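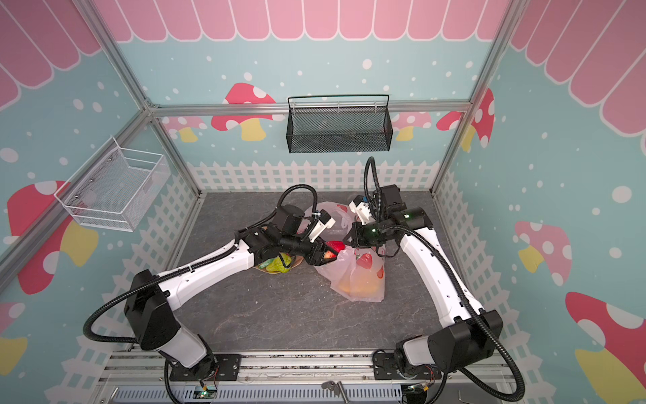

From: Anayeli Espinoza
To: workwear-buyers list
Date: 14th March
Subject: Re: Gloves going through at the fingertips

Crescencio Arellano wrote:
> We moved the yard team on to the Brado coated gloves in November and
> they are wearing through at the thumb and first finger long before
> the palm shows anything. Mostly banding and strapping work. Has
> anyone found a glove that lasts, or should I just buy cheaper ones
> and change them more often?

Crescencio,

We had the same trouble with the Brado. The palm is fine but the coating is thin on the tips, and strapping edges find it quickly. We tried two others after that.

The Maksymiv has an extra patch in the thumb crotch and a thicker dip on the fingers. Ours last roughly 11 shifts on banding, and the Brado never got near that. They are stiff for the first day or so and a few people complained. Sizes come up small, so order one up from what your people wear now.

The Pamby is softer and everyone liked it, but it went at the same place as yours. We kept it for the packing benches, where it does well.

On buying cheaper – check the cut level on your risk assessment first. Jordan Pickering went down that road at our other site and had to send back 80 pairs that were a level too low for the strapping job. The supplier took them, less carriage.

We buy the Maksymiv through Aresel. They will split a carton if you ring, though the website says otherwise. Ask for Dimas Tuhumury and quote list item 599, as the one without the patch has nearly the same name.

Washing: ours go in at 40 and are hung up to dry. The tumble dryer made the coating crack.

I have a spare pair in size 9 and can post them to you if you want to try them before ordering. Send me the address off list.

Anayeli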